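Build the slow one first

I have been meaning to write this since February, when Maëlle Sutherland asked me at the shop why anyone would spend a winter building an arm that moves slower than her grandmother.

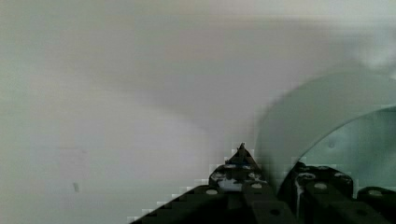 It was a fair question, and I gave her a poor answer, so let me try again with a cup of coffee beside me. I think home builders chase speed far too early. We see a clip of some arm flinging parts around and we want that, and we buy the big motors, and then we spend our evenings hunting for whatever came loose.

My friend Normand Zacharias and I did exactly this with our first build, which we called Drultora. It was quick, I'll give it that! It also shook so badly that we could never say which of our changes had helped. The second one, Tulten, crawls. But when it misses a pickup I can watch it miss, and I usually know which joint to go and look at before it has finished.

In-ho Yoo disagrees with me – he says a slow arm hides its bad habits, and that you only meet backlash properly at full tilt. He may be right about backlash. Still, I would tell anyone starting out at a shared bench to turn the speed down, leave it there for 2 months, and spend the motor money on decent bearings. You can always turn it up later, and I do mean to, once the wrist cable stops snagging.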